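Home News Visit Our Engines Get Involved Shop Contact

Posted in: Volunteering & Jobs / Workshop

WANTED: diesel fitter (part time, paid) plus work crew for No. 37

Brudska Valley Railway, Dramville shops

Quick one, as the board only signed off on this last night. We need a part-time diesel fitter from February. Three days a week, Monday is a must, other two are up to you. Hourly pay, rate depends on experience, call and we'll talk numbers.

The job is mostly No. 37, our Loureiro-built center cab switcher. Out of service since the main generator flashed over. Engine is out of the frame and on stands in bay 2. Trucks are back from the wheel shop, not refitted yet. Wiring is a mess. You'd be working under Krum Ionescu, shop foreman, and sharing the bay with the coach people, so expect some sawdust.

What we're after:

- Real time on medium speed diesels. Rail, marine, standby power, all fine
- Can read a wiring diagram older than you are
- OK with air brake work or willing to learn it from Krum
- Own hand tools. We have the big stuff
- Driver's license, the shop is 7 miles from the nearest bus

Nice to have: welding ticket, crane ticket, any experience with Ekon governors. We have two and niether one behaves.

Also wanted, unpaid: four or five people for the Saturday crew. No experience needed. Needle gunning, painting, cleaning parts, sorting bolts. Boots required, we lend the rest. Must be 16 or over, under 18s need a signed form. Lunch is provided and it's usually decent.

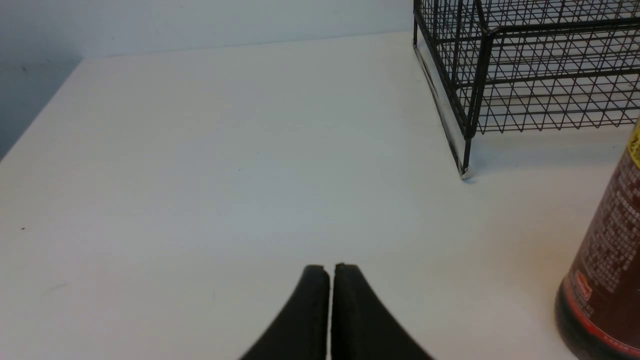 Parts people, we could use you too. Viorica Todorova is going through the spares we bought from the old Loureiro works, 876 tagged items and nearly all the tags are in pencil. One evening a week, 6:30 pm, warm room, coffee. Good eyes and neat handwriting wanted. Typing helps.

To apply for the fitter job send a page on what you've worked on, plus two people we can call, to Rosalía Quintana at the Dramville office. No fancy resume please. For Saturday crew or parts just turn up at the shop gate by 8:30 am and ask for Dragica Babić. Gate code changes so dont use the old one, ring the bell.

Interviews at the shop, you'll get a walk round the engine. Bring boots.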